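Minutes of the Household Tasks Working Group
Medstead, Room 2, April 15, 2025

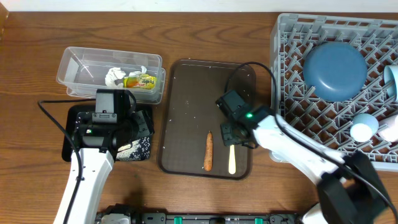 1. Minutes of the last meeting

Approved with one change. The heading on the laundry item should read "towels only." Shirts were not tested and will not be until the fall.

2. Table clearing

The group went over the table clearing task first, as it has taken up most of the bench time. The task is the one agreed in the winter: things left on and next to a serving tray have to go where they belong, trash in the clear container, dishes in the rack, and the tray itself left free of food and crumbs.

Results for the month were read out. Of 100 attempts, 76 were finished without a person stepping in. The group agreed that this is better than expected, but that the number needs to be read with care. An attempt is marked as finished when the large items are off the tray. Crumbs are not counted. Several members said that no one at home would call a tray clean with white specks all over one side of it, and that the score sheet should say so.

It was noted that wiping is still the weak point. The arms can hold a cloth and move it, but pressure is uneven and the crumbs mostly end up in a different place. One member asked whether tipping the tray over the trash would be allowed. After some talk this was allowed, on the grounds that people do it.

Thin items were discussed. A spatula lying flat on the tray is harder to pick up than a carrot, and the fingers tend to push it along until it meets the rim. The Clirley group has had better luck coming down at the handle end. They will send their notes.

Carried over: whether a carrot counts as food to keep or food to throw out. Two views were heard. The task sheet currently says nothing, so operators have been deciding for themselves, and the results from different weeks can't be compared on this point.

3. Dish rack

Cups are going well as long as the rack is not moved between attempts. Plates and bowls are slower. Getting a round edge between the tines takes both patience and a good view, and the view is often blocked by the arm doing the work.

The member who keeps the breakage log reported two chipped cups since the last meeting, both from the same shelf-height drop. No change to the procedure. Plastic cups were suggested and turned down — the point is to work with what people have in their kitchens.

4. Visit to De Bruijn

Three members visited the De Bruijn packing floor to see whether any of this carries over to shop work. Their report in short: the floor runs fixed machines that do one thing very fast, and staff handle everything that comes in mixed or out of order. The supervisor there said they would take a slow machine if it could be left alone for a full shift. Our arms can't be left alone for a full shift. The group agreed to say this plainly in the summary and not to offer a date.

There was a longer discussion on whether homes or shop floors will come first. Opinion was split. Homes have more clutter but nobody is waiting on the line. Shops have less clutter but a stop costs money. No vote was taken.

5. Hamus trial

The Hamus trial is set for September. It will cover table clearing and dish loading only, with 500 attempts in total, run by people who have not worked with the arms before. Laundry has been dropped from the plan. Snack wrappers stay in, although they give trouble by springing open or sticking to the fingers.

Budget for spare gripper pads was approved.

6. Actions

Rewrite the score sheet so that crumbs are marked separately. Bench team, before the next meeting.
Decide on the carrot question and add a line to the task sheet. Bench team.
Send notes on picking up flat utensils. Clirley.
Write up the De Bruijn visit, one page.
Confirm room and power for the Hamus trial.

7. Any other business

The sink on the second floor is working again. Mugs left in it will be thrown out at the end of the week.

Next meeting in four weeks, same room.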